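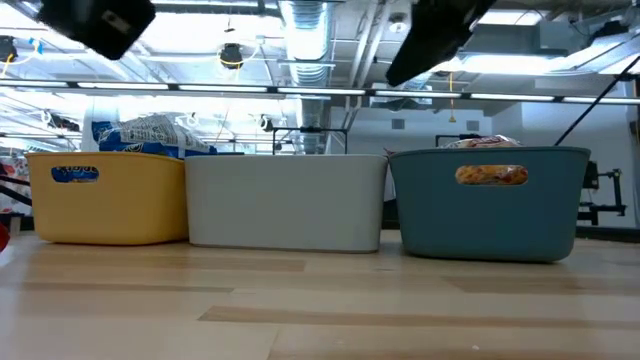 Three bins, bagged snacks, robot station. Sorting trial, Sitthorpe.

Chore Report: Putting Things in Bins

Sorting packaged goods into open bins is a chore most households do after every grocery run, and one that small shops pay people to do all day. It is also one of the few tasks where the claims made for general-purpose arms can be checked with a stopwatch. Velari has published results from its April trials at the Sitthorpe workshop, and they are more useful than most.

The setup is plain. Plastic bins stand side by side on a tabletop, and the arms work from overhead. Items are moved from one bin to another according to a written list. No fixtures hold the items in place. The policy software is Kumsa, running with the stock grippers and no suction.

Velari logged 650 transfers. A transfer counted as complete when the item was fully below the rim of the correct bin and the gripper had cleared it. Boxes and cans gave little trouble. Snack bags accounted for most of the failures. A sealed bag is mostly air, its shape changes when pinched, and the crimped top edge will fold over a rim and stay there. Kumsa scored a bag hanging over the rim as a success until the second week, when the rule was tightened. Completion on bags under the new rule was 70 percent.

Bin spacing mattered more than expected. With the bins nearly touching, a bag leaning out of one was sometimes read as belonging to its neighbor, and the arm went to the wrong side of the gap. Moving the bins apart fixed most of this but lengthened each reach. Velari kept the close spacing for the reported figures, on the grounds that kitchen shelves and stockrooms are not laid out for robots.

Speed is still the weak point. A bag transfer took roughly 4 times as long as the same move done by hand, and an operator had to be within reach of the stop button throughout. Billance, which packs mixed snack orders and supplied the item lists, has said it will not put a station on its floor until two arms can run a full shift without resets.

Our rating for this chore stays at 2 out of 5: works under supervision, not yet worth the floor space. The next round adds produce in thin film bags. The item list and scoring rules are available from Velari on request.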